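Week 6: Packing, cushioning, and why air is such a good material

Last week we left off with drop height. Keep your notes from that session open, because everything today builds on them, and this is the part of the course I look forward to most!

**The basic problem**

A parcel that falls off a table picks up speed the whole way down, and then it has to lose all of that speed in a very short distance. If the floor is hard and the box is stiff, that distance is tiny and the force is huge. Cushioning buys you distance. A few extra inches of squashing can turn a blow that would crack a teapot into one it shrugs off (yes, the math is that generous).

So the first question to ask of any packing job is: how far can the thing inside move while it slows down? The second is: what is pushing back on it as it does?

**Air, trapped and free**

Free air is no help. It just gets out of the way. Trap it, though, and it turns into a spring, and a light one, so you pay almost nothing to ship it. Bubble wrap, air pillows and foam all run on the same idea with different walls around the air.

Things to remember for the problem set:

- Small bubbles suit light objects and surfaces that scratch. Large bubbles suit heavier ones.
- A bubble that has popped is a bit of plastic film and nothing more.
- Bubbles face inward in Gauthier's method, outward in Arsenault's. We will test both in lab, and I have a favorite, but I'm keeping quiet until you've seen the data.
- Two thin layers usually beat one tight layer. Pulling the wrap tight uses up the squash before the parcel has gone anywhere.
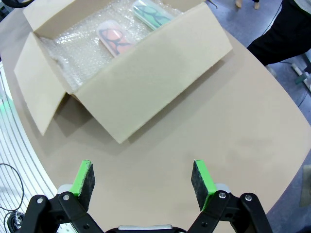 *Fig. 6.2. Open carton with bubble wrap, and two patterned items wrapped in plastic.*

**Fill and void**

Void is the space that neither the object nor the cushion is using. Some void is fine. Too much and the contents build up their own speed inside the box, so you get a second collision that your careful wrapping never planned for. Give a sealed box a gentle shake next to your ear. If you hear a slide or a knock, open it and add fill.

The Pullden handout (on the course page) has a lovely worked problem where the same mug goes into two cartons, one snug and one oversized. Work through it before lab, please. Part (b) looks like a typing error but it isn't, and the answer surprised me the first time too.

**Corners**

Boxes land on corners far more often than people expect, and corners are where the cushion is usually thinnest. Amrit Kennedy's group last year spent a whole afternoon on corner drops alone and came away with the best report I've graded in this course. Copies are in the lab binder under K. Look at how they drew their force curves, with every axis labeled!

**For next time**

1. Read chapter 4, skipping the section on pallets.
2. Problems 3, 5 and 8. Problem 8 uses a load of 200 newtons, so check your units.
3. Bring one object you'd be sad to break, and one you wouldn't. We are dropping the second one.

Questions go to Yen-ting Tam, who is running the lab sections through November.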